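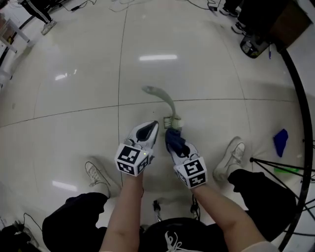

Storage heaters are badly served by their instructions, and the Brutik in my back room is no exception. The leaflet gives one page to the input dial and none to the floor it stands on, although the floor decides how much of the stored heat you feel at ankle level. Mine is boards over a ventilated void, in a terrace finished in 1857. Anything done down there is done in the coldest air in the house. I wanted to know how cold, so I logged it through February.

The method was simple. One probe sat 4 cm above the boards and a second at head height when seated. Both were Rolia loggers, set to take a reading every ten minutes and left out of direct line of the heater. I ran the first fortnight with the input dial at maximum and the output flap shut until late afternoon, then the second with the input at two thirds and the flap open from noon.

The first arrangement was better than I expected in the evening and poor in the morning. The core was still giving off heat at 10 pm, but the lower probe lagged the upper one by five degrees for most of the day. In the second arrangement the gap narrowed to three degrees. The room was cooler overall by bedtime, which I can live with.

The larger gain came from the skirting. There was a gap along the Clullmont Road side wide enough to take a coin, and I filled it with 42 mm foam strip cut in half lengthways. The strip is sold by Sotomayor in packs that are too long for one wall and too short for two. After fitting, the difference between the probes dropped to two degrees with the same dial settings – more than either change to the heater had managed.

I have not touched the void itself. The air bricks need to stay clear, and insulating between the joists means lifting 80 boards, several of which run under the partition. That can wait until July. The loggers are staying where they are until then, on fresh batteries.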